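Progress report to the Drandwood Fund for Writers
October 2026
Grant: Hinds, a novel
Prepared by Lacey Pilkington
For: Suryani Khoo, grants officer

Where the book stands

The draft is at 400 pages. I was asked to report this number, so I am reporting it, but I don't think it tells you much. In June I had more pages than that and a worse book. The chapters set in Hitville before the flood are finished as far as I can tell. The middle section, where the two sisters stop speaking, still reads like an outline with dialogue stuck to it.

The work plan I sent with the application promised a full second draft by now. I doubted it when I wrote it, and I should have said so then. A fair estimate is that two thirds of the chapters have been through a second draft.

Editorial help

Tegan Halliday has read everything up to the funeral. Her notes are good and I have taken most of them. She wants the first chapter gone. I don't agree yet, though I have been wrong about first chapters before.

The fund also paid for three sessions with Ifigeneia Galanis on structure. I went in doubtful about charts and color cards for a novel and I came out about the same. The second session did show me that the brother disappears for most of the winter, and I have fixed that. I would not ask for more sessions.

Research

I spent nine days in the Naritwood county archive reading mill payroll books and letters. Very little of it will appear in the novel. I copied 773 letters, far too many, and most are about the price of feed. A few gave me the way people in the book talk about money, and I could not have made that up.

Readers and outreach

Kane Ngata set up the website and newsletter the grant terms ask for. The newsletter has roughly 4000 subscribers, most of them carried over from his old list of mystery readers. I would be careful with that figure. Very few of them write back, and the ones who do ask when the detective shows up. There is no detective.

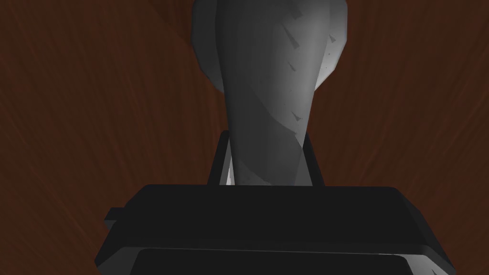 I have not seen any sign that the monthly posts will sell a copy of this book, and each one costs me two mornings. I would like to drop to one post per season and put the time into the middle section. Please let me know if the terms allow it.

Money

Spending is within the budget. Travel came in under, copying came in over, and the difference is small. Receipts went to your office separately.

Next

Rewrite the sisters' chapters. Decide about the first chapter with Tegan. Send you the complete second draft when it is complete. I would prefer not to name a month again until I have the middle working.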